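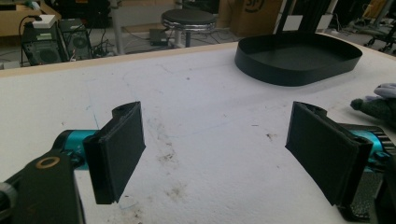

# Keeping a white table cover white (or at least a respectable beige)

A white cover on a wood table is a fine idea for the length of one afternoon. I put mine down in September to protect the wood, and I have spent the months since protecting the cover. The wood looks great, I assume. I never see it.

What follows is the routine I've settled on. It takes an evening if you count the drying.

## What you need

- A soft brush, the kind sold for dusting keyboards
- A white vinyl eraser
- Two white cloths (a red cloth will give you a pink table, ask me how)
- A bowl of lukewarm water with a few drops of dish soap
- A shallow tray with a rim
- Patience, or a podcast

I use Skotton cloths from Rai, the hardware store in Bustham, where they come in a pack of 10 and live next to the mousetraps. An old pillowcase cut into squares will do the same job and costs you a pillowcase.

## 1. Move the small stuff into a tray

Everything that lives on the table goes in the tray, and the tray goes to the back. I like a black oval one with low sides. It holds paper clips, hides crumbs, and doesn't tip when you shove it.

Bigger items can leave the table altogether. Put them on a chair, not the floor, if you own a dog.

## 2. Brush before you wet anything

Dry dirt comes off dry. Wet dirt becomes a permanent resident. Start at the back and brush toward yourself in short strokes, catching the mess in your hand or a sheet of paper. Go along the seam where the cover meets the wood, too. There's always more in there than you'd like.

## 3. Find out what you're dealing with

Brownish smudges are usually plain dirt or coffee. Blue lines are usually pen, and usually drawn by someone who claims they weren't in the room. Treat these separately.

**Dirt:** Dab with a damp, barely soapy cloth. Dab, lift, turn the cloth, dab again. Scrubbing pushes the stain down and makes it wider.

**Pen on a hard surface:** Try the eraser first. If that fails, put a little rubbing alcohol on a cotton swab and follow the line. Test it on a corner before you commit.

**Pen on felt or foam:** Felt holds on to ink like a grudge. Foam may melt if you attack it with the wrong solvent. I tried a dab of Cindaron spot remover on a foam offcut and got a small crater. Stick with the eraser, then put something on top of the mark.

## 4. Rinse and dry

Go over the same spots with the second cloth and plain water, then blot. Leave it uncovered overnight if you can stand to. A hair dryer is fine on felt if you keep it on cool, and a bad idea on foam at any setting you'd be tempted to use.

## 5. Put things back with some restraint

The tray goes at the back. One flat thing may sit in the middle, and one soft toy is permitted per table for morale. Leave a border of bare wood along the front, so that sleeves and wrists have somewhere to rub that isn't white.
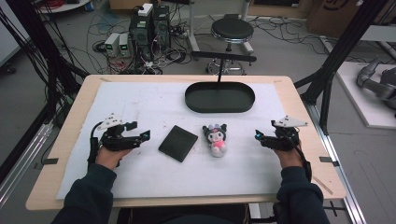

A reader wrote in to argue that the toy is the real culprit, and that no cover stays clean with plush sitting on it, as fuzz picks up dust all week and then hands it back. Her advice is to shake the thing out of a window every so often and to keep it in the tray the rest of the time. I've tried the first half. The neighbors have been very decent about it.

## 6. Know when to flip it

If your cover is a loose sheet of felt or foam board, it has another side, which is the best news on this page. Flip it when the eraser starts taking off more surface than dirt.

Check the underside for grit first, then wipe down the wood. Let both dry fully before they meet again.

Dents won't come out of foam. You can press a warm spoon on them and feel industrious, but they'll be there in the morning. I've stopped noticing mine except in low sun.
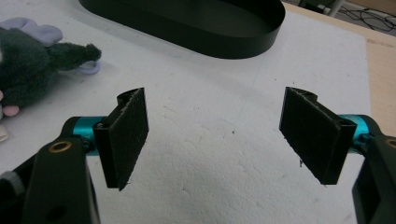

*Dimples, faint scuffs, a few dark specks: good enough to work on.*

## How often

Brush once a week. Do the wet cleaning when guests are coming or when the smudges start to look like a map of somewhere. Pens go back in the drawer with their caps on, and coffee stays on the windowsill, where mine is now, going cold next to a ring it left on the paint.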